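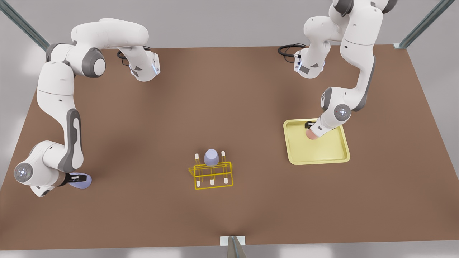 By Rodica Ardeleanu | Updated July 10, 2018 | Filed under: Renting at Olta

Kitchen and Dishes: Frequently Asked Questions

What comes with a shared kitchen at Olta?
Each kitchen has a stove, a fridge, a sink and a dish rack. Pots, plates and cutlery are not included. Tenants in the Gudeta building also get one locked cupboard per room.

How many people share one kitchen?
Four. The ground floor at Gudeta is the exception, where two rooms share.

Can I leave dishes on the rack overnight?
Yes, but clear them by noon the next day. Anything still there after that may be moved to the box under the sink. The box is emptied at the end of each month.

Do I have to use the rack that is already there?
No. You can bring your own if it fits beside the sink. Please put your room number on the bottom.

The coating on our wire rack is peeling. Will you replace it?
Yes. Send a note through the Adness tenant page with your kitchen number. Replacements usually go out within a week. Stop using the rack if bare metal is showing, as it will leave rust marks on cups.

How do I get tea stains out of a cup?
Baking soda and a damp cloth. Leave the paste on for a few minutes, rub, then rinse. Do not use scouring powder on the sinks.

Is there a dishwasher?
Only in kitchen 24. It is for the tenants on that floor. We have no plans to add more this year.

Who pays if something gets broken?
If it belongs to the building, the cost comes out of the kitchen deposit, which is $200 per room. If it belongs to another tenant, you will need to settle it between you. We do not step in over cups and plates.

When is the kitchen deposit returned?
After the move-out check, by bank transfer. Allow roughly 24 days.

Can I store food on the counter?
Dry food in closed containers is fine. Fruit should go in the fridge from June to September. We had ants in two kitchens last summer.

The sink drains slowly. Can I pour drain cleaner down it?
Please don't. The pipes at Gudeta are old. Report it on the Adness page and Hamdia Habte will book a visit.

I have a question that is not listed.
Write to the rental office or stop by room 94 during office hours.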